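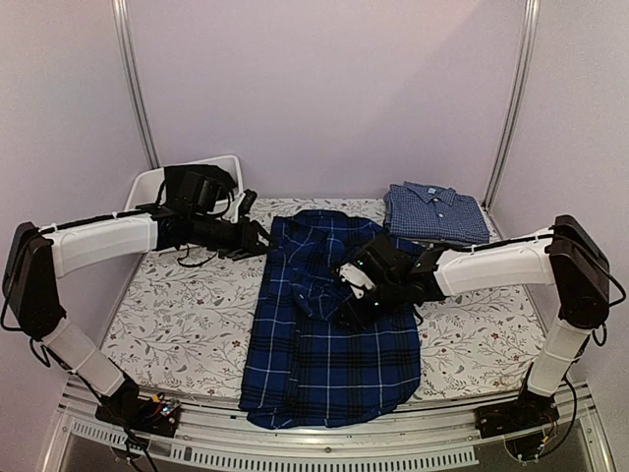
Figure 2. Blue plaid shirt spread on a patterned pad, with a second shirt folded behind it.

4.2 Session length and the display of near misses

Electronic gaming machines in licensed clubs are usually studied through turnover, and turnover says little about how a player reads the reels. We therefore logged each spin on the Hunelau cabinet together with the symbols shown in the row above and the row below the payline. A near miss was coded when two bonus symbols landed on the line and a third stopped one position away. The coding depends on the player seeing the grid as a grid, and this is a matter of layout as much as of outcome. A tartan such as the one in Figure 2, where black bands and thin white lines cross over blue, is read at once as columns and rows while the cloth is flat, and less easily near the collar, where it is bunched. The older Ekow cabinet has a similar difficulty, as its curved glass distorts the outer reels. Spins on which the third bonus symbol fell on an outer reel were coded separately for that cabinet.

Players were recruited at the Mac Giolla club through a notice at the members' desk. In all, 23 players completed the protocol. Each was given 3000 credits with no cash value and told they could stop at any point. Sessions were held in the afternoon, before the main gaming room became busy, and the cabinets were set to the same volume and the same minimum bet. Autoplay was disabled. Free-game features were left on, but spins inside a feature were excluded from the analysis because the player makes no decision during them.

The logs contained 628 near misses that met the coding rule. Of the players, 11 increased their bet at least once on the spin directly after a near miss. Most of these increases were by a single step and were reversed within a few spins. We did not find that players who raised their bets stayed longer at the machine, which differs from our expectation going into the study. Two players moved straight to the maximum bet after a near miss and ran out of credits early, and their short sessions pull the group mean down. With those two removed the difference between the groups remains small.

Pauses were a better guide to behaviour than bet size. After a near miss the delay before the next spin was shorter on the Hunelau cabinet and unchanged on the Ekow. The two cabinets differ in several respects besides the glass, including the position of the spin button and the colour of the bonus symbol, and the present design cannot separate these. Paid wins produced longer delays on both, largely because the win tally has to finish counting unless the player presses the button to skip it.

Coding was carried out by the first author and checked by Tomás Phelan, who worked from the symbol logs without seeing the bet record. Disagreements concerned spins where a wild symbol stood in for part of a line. These were settled by applying the paytable printed on the machine. The Skurance software used for logging rounds times to the nearest tenth of a second, so differences smaller than that are not reported.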